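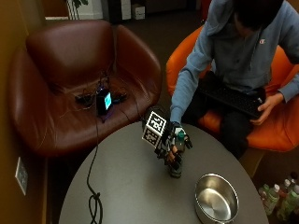 Orange chair, gray table, keyboard on the lap.

Hollenstein Playtest FAQ

Hi, I'm Isla Whitcombe, and I write Hollenstein, a tabletop RPG about a mountain town where the mine has closed and something in it hasn't noticed. The open playtest is running now and my inbox is full of the same handful of questions (which I love, please keep writing!), so I've put the answers in one place.

What do I get if I sign up?

You get the playtest packet, an 82-page PDF with the core rules, the town, a starter mystery called The Jandar Shaft and a set of ready-made characters. There's some placeholder art in it and a couple of tables where the formatting went sideways. I know about the weather table. Everyone has told me about the weather table.

Does it cost anything?

Nope, it's free. You don't have to back anything later either, and I won't put you on a mailing list unless you tick the box for it.

How many people do I need?

Four is the sweet spot, counting the game master. It works with two if one of you runs it and the other plays a pair of characters – my sister and I have played that way on a lot of Friday nights and it gets spooky fast. Bigger groups are fine too, but the Dread rules start to drag, and if that happens at your table I'd really like to hear how you handled it.

What dice does it use?

Ordinary six-sided ones. You build a pool from a trait and a tie (that's a relationship with somebody in town), roll the lot and keep your best two. If they match, something in the mine wakes up a little. Grab a second color if you can, as Dread dice get rolled alongside yours and it's a pain to tell them apart otherwise.

Do I have to play a miner?

You don't! The packet has a schoolteacher, a bus driver, a retired surveyor and a priest who has mostly stopped believing, plus more. Making your own takes a few minutes once you've read the chapter on ties. What you can't be is a stranger passing through. Everybody in this game has a reason they never left, and I've found the whole thing falls flat without it.

Who are Jarnico and Prodix in the starter mystery?

Jarnico is the company that owned the mine and Prodix is the one that bought up the land after it shut. I did a bad job of explaining this in the first packet and several groups spent an evening investigating the wrong one. Sorry! The latest version has a half-page timeline for the game master, right before the scene at the pump house.

How scary is it?

Slow and creepy, mostly. There's very little gore, but there are tunnels, cave-ins, grief and people going missing, so please talk it over with your group first. Page 53 has a list of the heavier stuff with a suggestion for swapping each one out. Skipping a scene never breaks the mystery. If you find a spot where it does, that's a bug and I want it in your notes.

Can I run it online?

Sure. I don't have an official module for any virtual tabletop yet, but the character sheet is form-fillable and the town map comes as a separate file without labels. Voice chat and a shared dice roller will get you through the entire starter mystery.

How do I send feedback?

Use the form linked on the last page of the packet. Short and messy is fine. The most useful thing you can give me is the moment when you stopped and had to look something up, or when somebody at the table got bored and picked up their phone. Actual-play recordings are welcome too, though I'm slow getting through those.

Can I stream it or write about it?

Go for it! Just say it's the playtest version and please don't repost the PDF itself. If you run The Jandar Shaft on stream, a spoiler warning would be kind to the groups who haven't been down there yet.

When does the playtest end?

I'm closing the form at the end of December. I'll still read emails after that, but the core rules will be locked while I work on the second mystery.

Will playtesters be credited?

Yes, every one who wants to be. Put your name on the form exactly as you'd like it printed, and add the rest of your group while you're there.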